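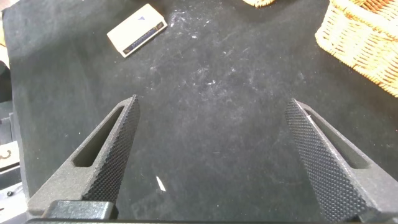
Black felt-like cloth, overdue for the lint roller.

Wig Workroom Safety Check, With My Comments
Cullitz Wig & Hairpiece Repair, back workroom and front chairs
Walked 11/12/2021 by me, with Songül Baysal holding the flashlight and Kai-wen Yuen on the ladder
Last full check: February

Marks I use: OK, FIX, or WATCH. WATCH means it passed but I don't love it. I write these the way I talk, so if you want the short version just read down the marks and skip me rambling.

1. HOT TOOLS

1.1 Irons and wands on heat-proof rests when on. OK
Every chair had one out and in use. Much better than February, when I found a wand lying on a folded towel (I still think about that towel).

1.2 Cords free of cracks, bends and tape. FIX
The Lehner flat iron at chair two has a stiff spot right where the cord goes into the handle. You can feel it if you roll it between your fingers. I cut the plug off and binned it so it can't sneak back into the drawer. Please don't buy another one until I've looked at what we already have in the cabinet, I think there's a spare.

1.3 Auto shutoff works. WATCH
We switched all of them on and waited. All but one went off by themselves. The last one is the old marcel stove, and it has no shutoff at all, so it stays on the end-of-day sheet with initials next to it. If you used it, you sign for it. If you didn't use it, check it anyway!

1.4 Wig dryer vents clear. FIX, done same day
Kai-wen took the back panel off the Plornetti cabinet dryer and pulled out a mat of hair and lint you could have felted a hat from. It's set to 100 now and runs a lot quieter. I'm moving this from twice a year to every month, first thing in the morning before anything goes in to dry.

1.5 Steamer filled with distilled water, hose not kinked. OK
No comment. It steamed.

2. ADHESIVES, REMOVERS AND SOLVENTS

2.1 Flammables in the metal cabinet, door shut. WATCH
Door was shut when I got there, but the latch doesn't catch unless you lift the handle a bit. Songül says it's always been like that. Well, it's on the list now. Lace glue remover and the alcohol both live in there and I want a door that closes when you push it.

2.2 Every bottle labeled, including the small ones we pour into. FIX
We found 32 containers across the two rooms and seven had no label or one you couldn't read. I know what's in them because I can smell it, and so can you, and that's a terrible system. Anything without a name on it by the end of next week goes to disposal, even if it's nearly full, even if it's the good remover. 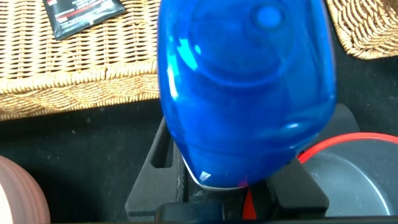

And while we're on labels, please write the date you opened it as well. The tape glue gets stringy when it's old and then people use twice as much remover to get it off a client's hairline, and then we get red foreheads and a phone call. A marker is tied to the shelf. I tied it there myself with weft thread and it would take real effort to lose it.

2.3 Safety sheets in the binder and the binder where it should be. OK
On the hook by the sink. The one for the new Stumura bonding spray is in there too, behind the tab marked S, and I did read it. Use it with the fan on, and not over a client's face without the shield.

2.4 No open flame near the glue bench. OK
The scented candle has gone home. Thank you to whoever that was.

3. COLOR AND SINK AREA

3.1 Gloves in all sizes. WATCH
Plenty of large, one lonely box of small. Kai-wen has small hands and has been wearing the large ones with a rubber band at the wrist, and I only heard about it because I was standing there. Just tell me when we run low, I'm ordering anyway.

3.2 Eye wash bottle in date and sealed. OK
Good until next year. I put the new date on the front in big numbers.

3.3 Floor mat flat, no curled corners. FIX
The corner by the second sink has curled up again. I tripped on it during the walk, with the clipboard, in front of everyone, so I'm calling that a fail. Taped down for now with a new mat on order. Item 918 in the supply catalog if anyone needs to chase it while I'm away.

3.4 Water temperature at the sprayer. WATCH
Comes out fine and then jumps if somebody runs the hot tap in the restroom. For wigs on a block it doesn't matter much beyond what it does to the color. For somebody's actual scalp it matters a lot. Test it on your wrist every time, and again if you hear the pipes. I've asked for a mixing valve.

3.5 Developer and bleach powder stored apart, lids on. OK
Lids on, both of them. I nearly cheered.

4. KNOTTING AND SEWING BENCH

4.1 Ventilating hooks and curved needles counted in and out. FIX
The tin says one number and the sheet says another, and I don't want a client finding the difference inside a cap. From Monday-type mornings to late nights, same rule: you take a needle, you mark it, you bring it back, you cross it off. Songül ran the magnet wand over the floor and picked up two pins and a hook that had rolled under the radiator.

4.2 T-pins in the magnetic dish. OK
Mostly in the dish. A few in the cork edge of the bench, which I'm letting go because they've got the heads up and we all reach for them there.

4.3 Block clamps tight. OK
I leaned on every one. The canvas heads didn't budge. One of the clamps squeaks, drop of oil please.

4.4 Bench lamps secure, bulbs cool enough to be near hair. OK
The new bulbs were worth it. The old ones were cooking the top of my head.

4.5 Hackle covered when not in use. FIX
Every single check. Every one! The hackle is a board of spikes and its cover is sitting right next to it. I don't want to write this item again in February. Cover on before you step away from the bench, even to answer the door.

5. EXITS, POWER AND THE BORING STUFF

5.1 Back door opens all the way. FIX, done same day
Shipping boxes behind it, around 80 empties by Kai-wen's guess, all folded flat and leaning. We took them out to recycling. They're going on the landing shelf in future, and when the shelf is full they go out.

5.2 Extinguishers charged, tag current. OK
Needle in the green on each one.

5.3 No extension cords used as permanent wiring. WATCH
The front display window is still on one. I have a quote from the electrician and I'm sitting on it, so that's my fault and you can nag me.

5.4 First aid kit stocked. FIX
No finger bandages. In a workroom where people knot hair with tiny hooks all day! Refilled from the store that afternoon, and I put a second box in the bench drawer.

5.5 Break shelf and hot plate. WATCH
Hot plate off and unplugged, good. Please keep hairpieces, loose bundles and lace well away from it, and don't dry caps over it to save time. I've seen what synthetic fiber does when it gets too warm and that piece never went back on anyone's head.
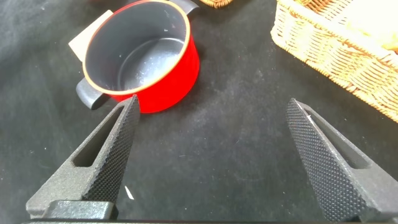 Red pot with black handles, on black cloth.

5.6 Food kept off the work benches. WATCH
Better. I found one granola wrapper in with the weft clips and I'm saying no more.

TO DO, WITH NAMES

Cabinet latch: me
Labels: everybody, Songül to go around at the end and be strict
Small gloves: ordered
Mat: ordered, tape until it comes
Needle sheet, new copy: Songül
Dryer vents, monthly: Kai-wen, and I'll cover when he's out
Hackle cover: whoever is using the hackle
Electrician: me, I know, I know

If you spot something I missed, write it on the back of this sheet and put your initials so I can come and ask you what you meant. Last time someone wrote "smell, chair three" and I still haven't found it.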